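The survey of Jadport ran to 1,477 numbered entries, and Grigore Roman had been hired to reconcile them with the budget. He worked on the second floor of the Ivia building, at a desk with a lamp and a ledger.

The method was simple. Each block received a score for water, power, shade and pavement. The scores were added, divided by population, and entered in the right-hand column. A block below 11 was to be cleared. A block above 11 was to be kept and taxed.

Zirnusus Street scored 11.

Roman checked the addition. He checked the population, which the census gave as 200, and found no error. The manual, drafted in Bragança by people who had since retired, made no provision for a block that fell on the line. He requested the pavement file.

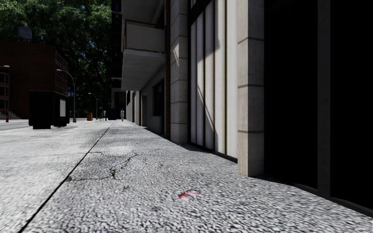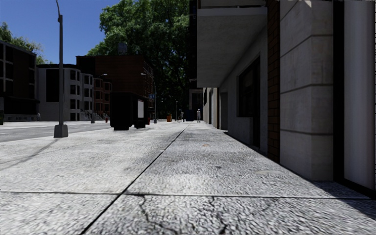
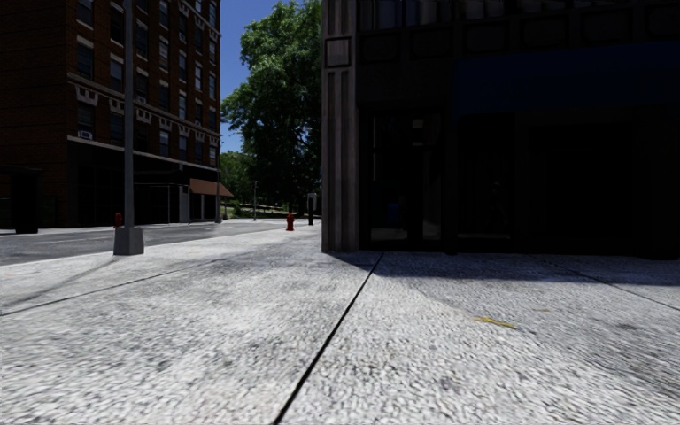

Sidewalk surface and joints, computer renderings.

Pavement was scored by the inspector's judgment, to the nearest whole number. Roman read the inspector's notes twice. The handwriting was poor and the word before "serviceable" could have been "still" or "barely."

He wrote to Bragança. The reply took until August and advised him to consult the manual.

By then the tram had been rerouted and two families had left, so the population was wrong. A smaller population meant a larger quotient. He made the division again, carried it to the second decimal, and wrote the result in ink. Then he initialed the page, closed the ledger, and asked the clerk for the next street.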